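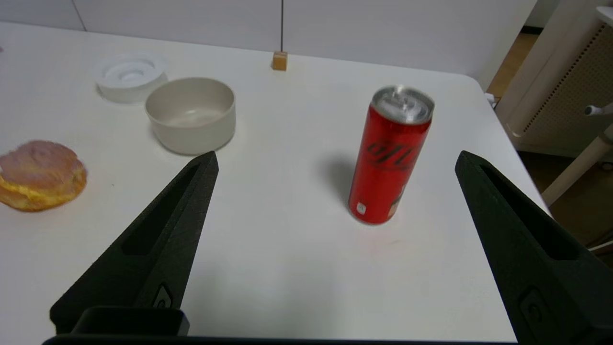
Are Shadows Really Black?

By Mairéad Nic Aodha
Light and Looking, part 5
For readers who don't believe everything they're told

Ask people what color a shadow is and most of them will say black. Ask what color a white table is and they will say white, and look at you as if you need a nap. I don't think either answer is good enough. Let's check.

Start with the tall red can on the white table. It has a shadow, and the shadow falls to the left. So far, so ordinary. But is it black? The lettering running down the can is dark. The shadow is gray, and a soft gray at that. If you painted it black you would have painted it wrong.

What is a shadow, then?

The answer you usually get is "a place where there is no light." I used to accept that. Then I tried to read a comic in the shadow of a tree, and I could read every word. If there was no light there, how did I manage it?

A better answer is that a shadow is a place where some of the light has been blocked. Light travels in straight lines through the air. A can won't let it through, so there is a patch on the far side that the light can't reach directly.

Other light still gets in. It hits the walls and the ceiling, bounces off, and some of it lands in the shadow. White walls are very good at this. They send back most of the light that hits them. In a room with pale walls, shadows tend to be weak and gray. Hang up dark curtains all around and the shadows get deeper, even with the same lamp.

Why are some shadows fuzzy?

You may have read that a shadow shows the shape of the thing that made it. Sometimes, yes. Cut out a paper cat, hold it near a wall with one tiny bright light behind it, and you'll get a fairly good cat.

Now try it under a big ceiling light with a cloudy cover. The cat turns into a smudge with maybe an ear. You could guess "potato" and nobody could prove you wrong.

A tiny light sends its light from a small spot, so the edge between lit and unlit is sharp. A wide light sends it from lots of places at once. Each part of the lamp makes its own shadow in a slightly different place, and the shadows overlap. In the middle most of the light is blocked. Toward the edges only part of it is, so the gray fades out bit by bit.

Distance matters too. Put your hand flat on a table and there is hardly any fuzzy edge at all. Raise it slowly and the edge spreads and gets paler. Keep going, and under a wide light you may end up with a faint gray patch that doesn't look like a hand, 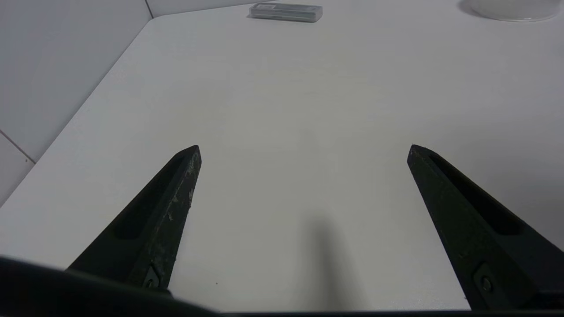

or like anything else in particular. So be careful when somebody says they can tell what an object is from its shadow. Ask how big the light was, and how far the object was from the table. If they don't know, they are guessing.

And is the white table white?

You know it's white, so your brain fills in "white" from one side to the other and gets on with something else. It does that all day long. It is a useful trick, but it hides things from you.

A table is hardly ever lit exactly the same all over. One end may be closer to the lamp or the window, and that end sends more light to your eye. The other end is a bit grayer. The paint or plastic hasn't changed. The amount of light has.

Ratih Rondonuwu teaches art in Urnthorpe, and she has a way of proving this to people who argue. (I argued.) She takes a sheet of black card with two small holes in it and holds it up so that you see one bit of the table through each hole and nothing else. Without the rest of the table around them, the two bits can look like two different paints. I asked to check the card for tricks. It was just card.

Try it yourself

You need a desk lamp, a sheet of white paper, an unopened can and a bowl. Ask a grown-up before you move the lamp, and don't touch the bulb or look straight into it.

1. Put the paper on the table and stand the can on it. Turn off the other lights and switch on the lamp.

2. Look at the shadow. Is the edge sharp near the bottom of the can? Is it still sharp farther away?

3. Hold a book with a white cover near the shadow, on the side away from the lamp. Tilt it until light bounces back onto the paper. Does the shadow get paler?

4. Swap the book for something black. If there's no difference at all, move closer and try again before you decide I was wrong.

5. Put the empty bowl under the lamp and look inside it. A bowl with tall, straight sides can make a shadow on its own bottom. Move the lamp higher and see what the shadow does.

Write down what you saw, including the parts that didn't work. My step 3 was a flop the first time - the book was too far away.

One more thing to doubt

People also say shadows have no color. Find a red can and put it very close to white paper in strong light. Look at the paper right beside the can, on the lit side, and then in the edge of the shadow. Some people see a faint pink glow there, from light that has bounced off the red. I can see it on most days. My brother says I'm making it up, and he has been told to go and look again.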